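格鲁尔卡雷尔市议会

格鲁尔卡雷尔市议会(葡萄牙语:Câmara Municipal de Grurkarel)是格鲁尔卡雷尔市(Grurkarel)的立法机关,实行一院制,现有议席31个。议会负责审议地方法规、批准年度预算、监督市政府的行政工作,并在市长与副市长同时出缺时主持补选程序。议会会址设于旧城区的法尔康宫(Falcão),与市政府办公楼隔米沃夫广场(Mivov)相望。现任议长为伊沃内·凯罗斯(Ivone Queiroz)。

目录
1 历史
2 组成与选举
3 职权
4 组织机构
5 立法程序
6 与市长的关系
7 维尼斯争议
8 公众参与
9 参见

历史

格鲁尔卡雷尔设市之初,地方事务由省督委派的理事会管理,理事会成员均为土地所有者,不经选举产生。港口扩建以后,城市人口迅速增加,商人与手工业行会多次联名要求设立民选机构。首届市议会在此背景下成立,但选举权仍受财产资格限制,议会决议亦须经省督核准后方能生效。

财产资格取消后,议会的构成发生了较大变化。来自铁路工人居住区和北岸渔村的议员首次进入议会,供水、电车票价和市场摊位租金成为此后多届议会的主要议题。军政府时期,议会曾被停止活动,其职能由一名行政专员代行,议事记录在这一阶段出现中断。恢复民选后,议会通过了新的《市组织法》,确立了现行的委员会制度,并规定全体会议必须公开举行。

法尔康宫原为海关办公场所,由议会接收后改建。主议事厅位于二层,呈半圆形布局,旁听席设于三层回廊。档案室则长期使用底层原有的货栈,后因潮湿问题迁往米沃夫广场西侧的附属建筑。

组成与选举

议员由全市选民以开放式政党名单比例代表制选出,任期四年,可连选连任。选举与市长选举同时举行。各政党所得议席依其得票总数分配,党内当选次序则按候选人个人得票多少排列。议员在任期内辞职、去世或被取消资格时,由同一名单中得票次高的候选人递补,不另行举行补选。

候选人须在本市登记为选民,并在选举前加入某一政党。现行法规不允许无党籍人士参选,这一规定曾数次受到质疑,但修改提案均未进入表决阶段。在任法官、检察官以及市属企业的负责人参选,须在法定期限内离职。

职权

依照《市组织法》,议会的职权主要包括:
制定和修改市级法规,但不得与省法及国家法律相抵触;
审议并通过年度预算、多年度投资计划和预算执行指导法案;
审查市政府决算,并听取审计机构的意见;
批准城市规划总体方案、土地用途变更以及市有不动产的转让;
设立调查委员会,传唤市政府官员作证;
依法审理针对市长的弹劾案。

涉及新增财政支出或设立市政府职位的法案,只能由市长提出。议员可以对此类法案提出修正,但修正案不得增加支出总额,除非同时指明相应的经费来源。

组织机构

议会的日常事务由主席团领导。主席团由议长、副议长和两名书记组成,任期两年,由议员以记名投票方式选出。议长主持全体会议,对外代表议会,并有权决定议程的排列次序。一般表决中议长不投票,仅在赞成与反对票数相等时作出裁决。

常设委员会分别负责宪制与司法、财政与预算、城市规划、教育与文化、卫生与社会救助等领域。各委员会的席位按党团规模分配。所有法案在提交全体会议之前,均须先由宪制与司法委员会审查其合法性;该委员会一致认定法案违法的,法案即告终止。

秘书处为议会提供法律、速记和档案服务,其工作人员经公开考试录用。议员个人办公室的助理则由议员自行任用,职务随议员任期结束而终止。

立法程序

法案可由议员、委员会、市长或选民联署提出。法案宣读后由议长分送有关委员会,委员会指定一名报告人撰写意见书。意见书经委员会表决后,法案列入全体会议议程。普通法案须获出席议员过半数赞成,《市组织法》修正案则须经两轮表决,每轮均须获得全体议员三分之二赞成,两轮之间应有法定间隔。

全体会议通常于上午9时开始。预算法案应在11月表决完毕,逾期未决的,议会不得进入休会期。在最近一次预算审议中,议员共提出修正案128项,其中多数涉及道路养护和社区诊所的经费分配。

法案通过后送交市长签署。市长可以全部或部分否决,并须书面说明理由。议会推翻否决须获全体议员过半数支持。市长在规定期限内既未签署也未否决的,由议长代为公布。

与市长的关系

市长由全市选民直接选举产生,不对议会负政治责任,议会亦不能以不信任投票迫使市长去职。实践中,历任市长多通过分配局长职位争取党团支持。前市长阿德米尔·吉马良斯(Ademir Guimarães)执政初期所属政党在议会中仅居第三,其后与两个中间派党团达成协议,组成拥有23席的执政联盟。该联盟在港区土地税问题上出现分裂,最终有3名议员退出。

维尼斯争议

维尼斯(Vinis)是市政府提出的港区改建方案,内容包括拆除旧仓库、拓宽滨水道路以及出让部分市有土地。支持者认为该方案可以增加税收并改善交通,反对者则批评出让价格偏低,且未充分征询当地居民意见。

议会就此设立调查委员会,由时任议员的凯罗斯担任报告人。委员会传唤了规划局和财政局的官员,并调阅土地估价文件。最终报告认为估价程序存在缺陷,建议在出让前重新估价,但未认定有关官员有违法行为。市政府接受了重新估价的建议,同时保留了道路拓宽部分。凯罗斯后来当选议长,当地评论普遍认为,她在此次调查中获得的声望是重要原因之一。

公众参与

全体会议和委员会会议均对公众开放,涉及个人隐私的证词除外。预算法案和城市规划总体方案在表决前必须举行公开听证。市民可在听证会开始前登记发言,每人发言时间由主持人统一规定。会议记录经主席团核定后公布,任何人均可查阅。
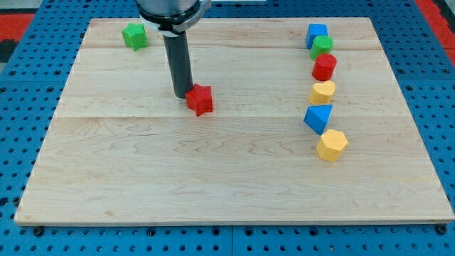 选民联署提出的法案,是否必须由全体会议表决?
联署法案与其他法案适用相同的审查程序,须先经宪制与司法委员会审查;该委员会一致认定其违法的,不再提交全体会议。

联署的签名由秘书处会同选举登记机关核对。签名不足时,发起人可在规定期限内补足一次。法案进入委员会阶段后,发起人有权指定一名代表出席会议并说明提案理由,但不享有表决权。

参见
格鲁尔卡雷尔市长
格鲁尔卡雷尔市组织法
法尔康宫
米沃夫广场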